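Bretmont Shared Lunch — FAQ

Updated 3 October 2026. Read this before emailing please, most of what we get asked is on here.

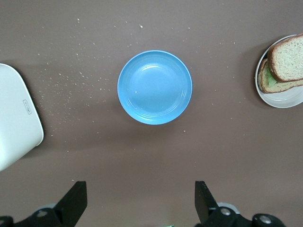
What is it?

Pay-what-you-can lunch in the old Killia Street school hall. Sandwiches, soup when the weather turns, fruit if we have it. Been going since July. Anyone can come. You don't have to live in Bretmont, plenty of people walk over from Brukberg.

What time?

Doors at noon. Food stops at 1:30 or when it runs out. Doors locked at 2, we have to be out for the dance class.

Do I need to sign up?

No. Groups of 8 or more, yes — email the day before so we can buy enough bread. If you turn up with a big group and no warning you'll still get fed but it'll be slow.

Do I have to prove anything? Income, address, etc.

No. No forms, no ID. We don't ask.

How much should I pay?

Whatever you like, including nothing. There's a box by the door, and a card reader that works most days. People keep asking for a suggested amount and we keep not giving one. Sorry.

What's in the sandwiches?

Changes daily. Usually egg, cheese, or chicken. One vegan option always, mostly hummus and carrot. Board by the hatch says what's on.

Allergies?

Tell whoever is at the hatch BEFORE you get your plate. We can't promise anything is free of nuts, wheat, milk, egg or sesame. One small kitchen, one bread knife. Gluten free bread is kept in the freezer and toasted seperately, ask for it. If your allergy is severe, bring your own food and come sit with us anyway.

Is it halal / kosher?

The chicken is halal. Nothing is kosher. Egg and cheese are made up on a different board from the chicken.

Can I bring kids?

Yes please. High chairs are stacked behind the piano. Kids need an adult with them, we aren't a daycare. Toy corner closes when the food does.

Can I take food home?

After 1:30, yes. Bring a tub. We ran out of foil in week two and never bought more.

Do you take donated food?

Sealed and in date — yes. Fruit from your yard — yes, washed. Home cooked food — no, county rules, please stop leaving lasagne on the step. Mai Bakery gives us bread already so we're ok for bread.

Do you need plates?

No more plates!! We have plenty. Mugs we could use. Also a big soup pot with a lid that fits.

How do I help?

Email Precious Ocampo through the contact page. Shifts are 10:30 to 2. Jobs are making, serving, wiping down, dishes. Dishes is always short. You'll do a food handling course online first, takes an evening, we pay for it.

I'm 15, can I help?

Serving and clearing, with a note from a parent. Not the kitchen.

Who pays for all this?

The box, mostly. Plus a $2000 grant for the first year and $500 from the yard sale. Hall rent is the biggest bill. Cletus Bellamy keeps the books and will show them to anyone who asks, they're in the blue binder.

How many lunches so far?

910 at last count. Doesn't include seconds.

Parking?

Four spaces out front, leave the one by the ramp. Otherwise on the street. Not the dentist's lot, they tow.

Is it accessible?

Ramp on the left side, door is heavy so knock and we'll get it. Accessible bathroom is past the kitchen. It gets loud around 12:30. If you want quiet come right at noon or after 1.

Dogs?

Service dogs only inside. Hooks and a water bowl by the bike rack.

Are you open on holidays?

No. Closed when the schools are closed. Snow days too, check the door or the phone message.

I left my coat / umbrella / tub lid

Box under the coat rack. Emptied at the end of the month. There are a lot of tub lids in there.

My question isn't here

Contact page, or just ask at the hatch. Email gets answerd faster in the evening.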